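From: Man-sik Heo
To: district-health list
Date: Fri 27 February
Subject: Re: Clinic staffing in Pristham after the transfer

> The ministry moved the Pristham clinics to the district in December,
> but the salary line stayed in the capital. Does the district now hire
> its own nurses, or does it still need approval for each post?

It still needs approval. The transfer order covers buildings, supplies and opening hours. Hiring falls under the older civil service rule, which the order does not amend. Brorkska district ran into the same gap and had 35 posts waiting for a signature when its council last reported.
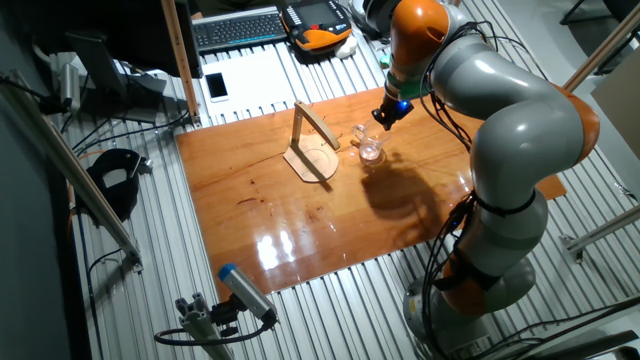

Can a district pay temporary nurses out of the supplies budget? Only for contracts of up to four months, and the council has to vote on each one.

Two points on the draft amendment. Section 2 gives districts the right to hire but says nothing on pay scales, so a poor district could fill posts only at the minimum rate. The reporting clause also names the regional health office, which was closed under the last government. I would replace it with the audit office.

I have marked up both sections and can send the file to anyone who wants it before the hearing.

Man-sik Heo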